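The crumb problem, and other reasons I quit eating at my desk 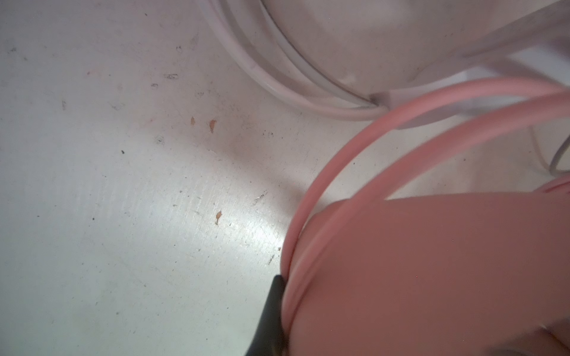
Three orange bits on a scuffed white surface.

I have eaten lunch at my desk for most of my working life, and I used to be proud of it. It seemed like something a serious person did. Serious people, I now suspect, have cleaner keyboards.

The change came in April, when the letter L on my laptop stopped working unless I leaned on it. Try writing emails without an L. "He o, I'd ove to ta k" makes you sound like you've been hit on the head. I took the thing to Prorer, the repair place next to the bus stop, and the man at the counter turned it over, gave it one firm tap, and we both watched what came out. He charged me 23 dollars. I would have paid more for him not to say "huh."

So I made a rule: lunch happens somewhere else. I figured this would take a day to get used to.

The first problem is that my apartment doesn't have a somewhere else. There is the desk, there is the bed, and there is a kitchen counter that comes up to my ribs. I tried the counter. Eating standing up at rib height feels like being a horse.

The second problem is what to do with your eyes. At the desk I always had something to read, even if it was only a message from Endora, our time tracking software, telling me I had been idle for 15 minutes. Away from it there's just the sandwich. I had never looked at one of my sandwiches for that long before. They are not good sandwiches. I had been eating them for years with most of my attention elsewhere, and I think that's the only way they could have been eaten.

I got better bread. Then, having good bread, I felt I owed it better cheese, and you can see where this goes if you've ever been inside Amissah, the deli on the corner, where a small wedge of something can cost what I used to spend on lunch for the week. My clean keyboard is turning into an expensive hobby.

When it's warm I walk over to the little square on Ploltano Street. It's 696 steps from my door according to my phone, which started telling me this without being asked. There is a bench there with one slat missing, so you have to sit a bit to the left. A pigeon comes by. It doesn't care about the cheese but it has strong feelings about the bread.

I still slip. Crackers don't count as lunch, in my view, and neither does anything eaten after 4 p.m. The L has started sticking again. I'm giving it until the end of the month before I go back and hear that "huh" a second time.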